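Small works at Vultavcombe: ammonia creeping up every November, anyone else?

reedbed_rob
Started by reedbed_rob, 14 replies

Hello all, long-time reader and I finally have something worth posting!
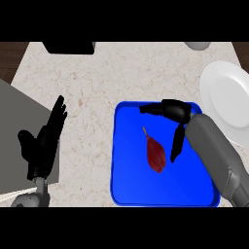 We look after the little treatment works that serves Vultavcombe and the food units down the lane. Population equivalent is 3,000 on paper, though the units push it up when they're all washing down together. Activated sludge, two aeration lanes, one final settlement tank, nothing fancy. For the last few years the final effluent ammonia has been lovely all summer and then starts creeping up in November. It hasn't broken the permit yet but it gets far too close for my liking.

What I've looked at so far:
Dissolved oxygen is holding at 2 mg/l in both lanes.
Sludge looks healthy under the microscope, plenty of stalked ciliates.
Return pumps fine, blowers serviced in spring.

I'm really enjoying digging into this one, so fire away with ideas, however daft.

Mudlark
Temperature, surely? Nitrifiers go sluggish in the cold. What's your sludge age, and do you change it for winter?

reedbed_rob
We waste the same amount every day all year. I did wonder.

Mudlark
There you go then. Cut your wasting back in early autumn and let the solids build before it gets cold. If you wait until the ammonia moves you're already weeks behind, those bugs grow so slowly in winter. We did it at Havbridge and it was like a different works.

P_Onsri
I'd be careful with that! Let the solids build too far and with one settlement tank you'll be watching them go over the weir the first time it rains hard. Do you have a settleability figure?

Also, what is your alkalinity doing? Everyone goes straight to temperature and oxygen, and half the time the poor things have simply run out of alkalinity. It takes a bit over 7 mg of alkalinity (as calcium carbonate) to nitrify each mg of ammonia, and if your water is soft there isn't much to play with.

Paweena

reedbed_rob
Ooh, good question Paweena. The water is very soft up here. I've never measured alkalinity on the final, only pH, and that drifts down to 6.5 or so in the winter. Off to find the test kit!

tankerman_jo
What about the food units? We take loads from a few places like that and the nitrogen in the wash water is massive, all that blood and protein. And it's never steady. They go mad before Christmas, so their November is most people's busiest month. You might be blaming the weather for something that's coming down the lane in a pipe.

Mudlark
Could be, but I'd still bet on the cold. It's the cold nine times out of ten.

tankerman_jo
Well, it's one time in ten on my round, so we'll have to differ! Put a sampler on the trade sewer and find out. Grab samples are no good for this, you'll catch it at ten in the morning when they haven't hosed down yet.

reedbed_rob
Fair point, I've only ever done grabs. I can borrow a composite sampler.

SChaiyaporn
Agree with Jo about the sampler. Protein also breaks down to ammonia inside the works, so please ask the lab for total Kjeldahl nitrogen as well as ammonia on the crude. If you test ammonia alone the incoming load can look perfectly normal and you'll never see it. I spent a whole winter at Vinon missing exactly this and I still go red thinking of it.

reedbed_rob
Results! I've been hopping about waiting to post these.

Composite over 24 hours on the trade sewer: TKN 205 mg/l, ammonia only 32. So most of the nitrogen was hiding, just as Siriporn said. Alkalinity on the final effluent: 38 mg/l. Paweena, I think you're onto it too.

P_Onsri
38 is very low. I like to see at least 50 left over at the end, and more is comfier. I'd trial some dosing before you touch the sludge age. Magnesium hydroxide is kinder than caustic if somebody overdoes it.

Mudlark
All right, I'll give you the alkalinity. I still say he should be running an older sludge by the end of October, though. Both can be true.

P_Onsri
They can! Just not both changed in the same week, or he won't know which one worked.

igwe_lanes
Has anyone tried running an anoxic zone at the front of the lane? You get nearly half the alkalinity back through denitrification, and it doesn't cost you any chemical. We switched off the first row of diffusers at Igwe, put in a slow mixer, and it's been brilliant.

reedbed_rob
I love that idea. Would I have enough aerated volume left in winter, though?

igwe_lanes
That's the catch. Do the sums at your coldest temperature. If it's tight, leave it for summer and dose in winter.

reedbed_rob
Right, plan is dosing trial on lane one only, lane two left alone, and a chat with the units about spreading out their washdown. Will need to keep the return sludge separate or the comparison's useless, so that's tomorrow's job, tracing valves. Will report back with numbers!

tankerman_jo
Take a torch and a can of penetrating oil. Those valves won't have moved in years.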